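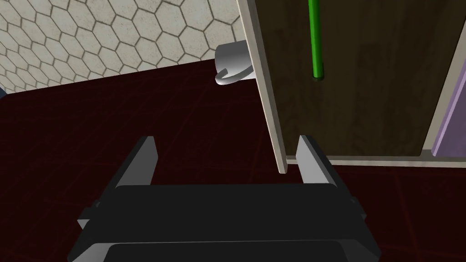
How to put together a school year memory book

Most of us left school with a box of things: a few programmes, a tie, a house badge, photographs with names written on the back in biro. A memory book is a way of getting that box into some kind of order and adding what other people remember. I have made 2 of these, one for my own year at Anness and one for my sister's, and the method below is the one I used the second time, after getting a good deal wrong with the first.

You will need somewhere to keep files, a shared folder that other people can add to, and a few free evenings a week from September until the spring. The second book ran to 107 pages and took one winter.

Step 1. Decide what years you are covering

Pick a start and an end and stick to them. Our first attempt was meant to cover the last two years only, but people sent in stories from the first form onwards and I didn't like to turn them away. The result was a book with forty pages on sixth form and a thin, odd chapter on everything before it. If you want the whole of school, say so in your first message.

Step 2. Write to people

Send a short message to everyone you can find. Keep it to one screen. Say what the book is, what years it covers, what you want from them and when you want it. Ask each person to pass it on to anyone they are still in touch with.

Don't ask for "memories". People freeze. Ask something they can answer in five minutes. These worked for us:

Where did you sit at lunch, and who with?
What were you told off for?
Which teacher's voice can you still do?
What did you do on the last afternoon?
What was on the wall of your form room?

The lunch question brought in more replies than all the others put together. Rocío Carrasco answered it with a seating plan of the whole canteen, which we printed across two pages.

Step 3. Chase, once

Wait three weeks and write again to those who haven't replied. After that, leave them be. Some people did not enjoy school and do not want to be asked twice. A few will come back to you months later, so keep a couple of pages loose until the end.

Step 4. Record the people who won't write

There are always some who will talk for an hour but never send a paragraph. Ring them. Ask if you may record the call, then type up the best parts the same evening while you can still hear the tone of it. Leave in the way they speak. Take out the "ums" and anything about a third person that the third person would not like to read.

Send them the typed version before it goes in. Orsolya Illés cut half of hers and then sent back a page about the Goicoechea Cup debate that was better than anything I'd had on the phone.

Step 5. Sort the material

I tried sorting by year first and it was dull to read. Sorting by place was much better: the bus, the form room, the hall, the playing field, the back gate. Stories from different years sit next to each other and you notice that the same radiator comes up again and again.

Give each piece a file name with the writer's surname and the place, for example carrasco-canteen. Keep the original in a separate folder and only edit the copy.

Step 6. Check names and facts

Two people will remember the same prize-giving differently. Where it matters (who was house captain, who won the Tretik Shield), look it up in the school magazine. Where it doesn't, print both versions side by side. Check the spelling of every name against something official, including the teachers.

If a story makes somebody look foolish, ask that person. If you can't reach them, change the name or drop it.

Step 7. Lay it out and print

Any basic layout program will do. Use one typeface, 11 point, with wide margins on the inside edge so that the text doesn't vanish into the spine. Scan photographs at 300 dpi or higher. Put captions directly under them, with names from left to right.

Order a single proof copy and read it on paper. I found 9 mistakes in ours that I had missed on screen, one of them in the title of the Plustgate House chapter. Correct those, then collect the money before you place the full order. We printed around 40 copies and have three left.

Keep the files afterwards. Somebody will want a copy for their mother.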